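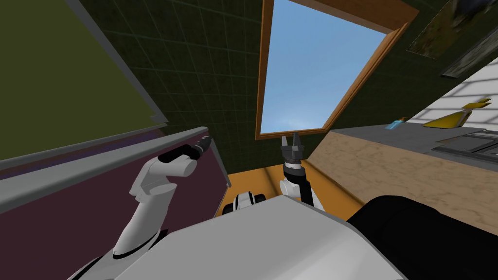 En Pirnness llevamos meses recopilando demostraciones para que un sistema aprenda a moverse por una cocina con dos brazos, y hoy por fin puedo contarlo en público (¡qué ganas tenía!). Soy Stojan Trajkovski y dirijo el proyecto Mocanu, que desde esta semana ofrece su primera colección de ejemplos en simulación. Todo ocurre en cocinas generadas por ordenador, con su ventana al cielo azul, sus azulejos verde oscuro y hasta un par de cuadros colgados en la pared, y en ellas una persona guía los dos brazos blancos del robot de principio a fin de cada tarea. Nosotros guardamos el recorrido completo, con las dudas y las correcciones incluidas.

**Clernholm, 22 de junio de 2022.** La colección reúne 2000 demostraciones grabadas en siete cocinas distintas. Cambian los colores de los muebles, la posición de la encimera y los objetos que hay encima, y cambia también quien maneja los mandos. Eso último nos importaba mucho: cada persona agarra las cosas a su manera, y yo, por ejemplo, me acerco siempre demasiado despacio – mi equipo me lo recuerda a diario.

Lo más difícil ha sido trabajar en sitios estrechos. Cuando hay un panel curvo pegado al brazo izquierdo y una encimera de mármol beige al otro lado, hay que pensar muy bien por dónde pasa cada pinza. Repetimos muchísimas tomas por eso, y las que acabaron en choque las hemos guardado aparte, etiquetadas, para quien quiera estudiarlas. 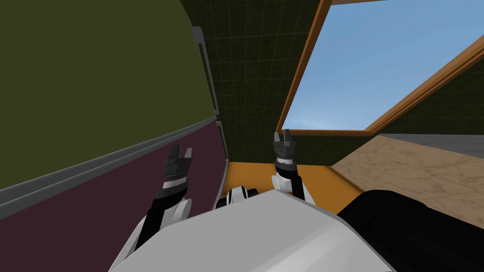

## Qué se puede descargar ya

El primer paquete trae 1000 demostraciones con las posiciones de las articulaciones, la apertura de las pinzas y las vistas de cámara sincronizadas. El resto saldrá en agosto, cuando terminemos de revisar las etiquetas a mano (sí, a mano, y con bastante café). El paquete incluye también un visor sencillo que ha programado el equipo de Uvden, nuestro socio en la parte de simulación, y que permite avanzar instante a instante por cualquier toma.

A mí me gusta mirar los momentos previos al agarre, con los dedos bien abiertos y un objeto pequeño y gris entre ellos. Ahí se decide casi todo, y un ángulo un poco distinto ya da otro ejemplo útil.

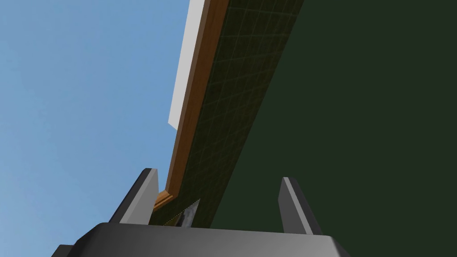

**¿Hace falta tener un robot para usar los datos?**

Basta con un ordenador capaz de ejecutar el simulador. Los archivos se pueden leer también por separado, y la documentación explica el formato paso a paso, en español y en inglés.

Para pedir acceso o concertar una entrevista, escribidnos a la oficina de prensa de Pirnness, en Clernholm. Contesto yo mismo casi siempre, y encantado – de esto puedo hablar durante horas.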